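Rulow Stoneware Mug, Straight Wall
Product notes by Castel Sampaio
December
Reading time: 3 minutes

The Rulow is a straight-walled stoneware mug made for daily use in break rooms, small cafes and home kitchens. It is sold singly or in boxes of 20. The body is a mid-range stoneware fired once to a dense, low-absorption finish. The glaze is the same inside and out unless a two-tone version is ordered, in which case the inside is glazed white.

The handle is a pulled loop with a flat inner face, attached at two points. The upper joint sits below the rim by the width of a finger, which leaves the rim free for a lid. The Stastance silicone lid fits all current Rulow mugs. Mugs from the first production run have a slightly wider mouth and need the older lid, now out of stock.

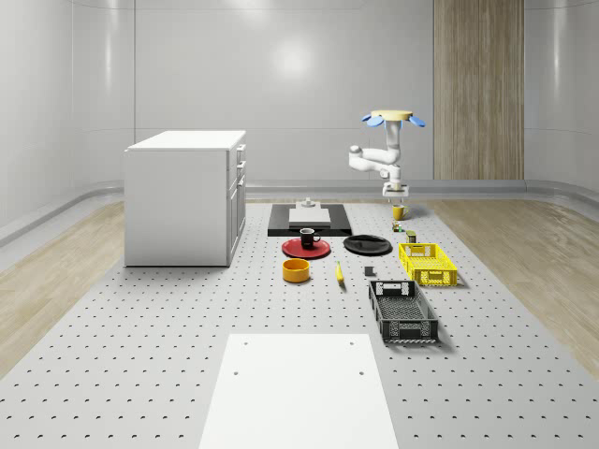

Wall thickness is even from the foot to just under the rim, where it tapers. The taper makes for a cleaner pour and a more comfortable edge, but it is also the part most likely to chip. Mugs stacked rim to foot should have a paper or cloth disc between them. Do not stack more than three high on an open shelf.

The foot ring is left unglazed and is ground smooth after firing. It may still mark a soft surface such as lacquer or untreated pine. Felt rings are available on request and will come off in a dishwasher.

Glaze and color

Glazes are mixed in small lots. Yellow varies more than black between lots and can look darker where it gathers at the base of the handle. If a set has to match, order all pieces together and write "same lot" in the order notes. A later order cannot be matched to an earlier one by photograph. Send a mug, and we will pick the closest lot on hand.

Black is a satin glaze. Metal spoons leave gray lines on it over time. These are metal deposits on top of the glaze – in most cases they come off with a mild cream cleanser and a soft cloth. Steel wool should not be used on any Rulow piece.
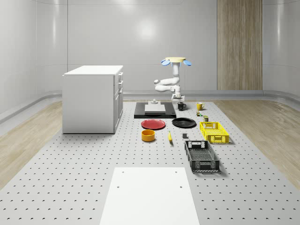 Use and care

Dishwasher: safe on the top or bottom rack. Leave a gap between mugs so that handles do not knock together.

Microwave: safe. The handle may become warm after more than 2 minutes, depending on the oven and how full the mug is.

Oven and stovetop: not suitable. The body will not stand direct flame or a sudden change from freezer to hot liquid.

Fine lines in the glaze should be checked from time to time. A line that can be felt with a fingernail is a crack, and the mug should be taken out of use. Surface lines that cannot be felt are usually spoon marks.

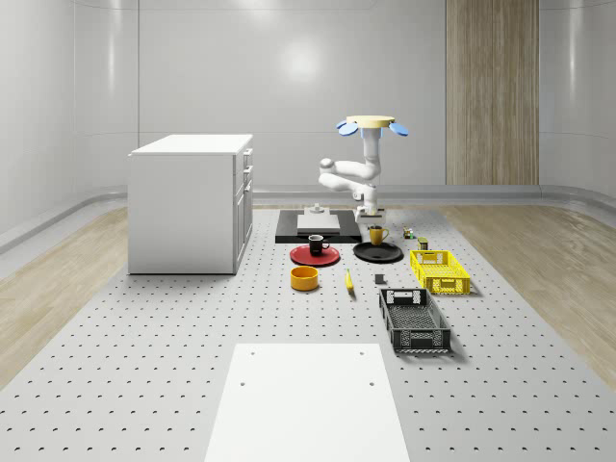 Ordering

Singles ship in a molded paper sleeve. Boxes of 20 ship with card dividers and can be split between two colors, in any ratio. Mixed boxes are packed by color, with the smaller quantity on top. Item code for the standard mug is R-44. Add W for a white interior and F for felt rings, so a two-tone mug with felt is R-44-WF.

Seconds are sold when there are enough to fill a box. They have glaze pinholes, small color faults or a handle set slightly off center. They are sound and hold liquid, but they are not eligible for exchange.

Breakage in transit must be reported within 3 working days of delivery. Keep the outer carton and the dividers until the claim is closed. Replacements come from current stock and may be from a different glaze lot – say so in the claim if that would be a problem.

Contact: Rulow order desk, weekdays until 4 p.m. | © Rulow. All rights reserved. | Back to top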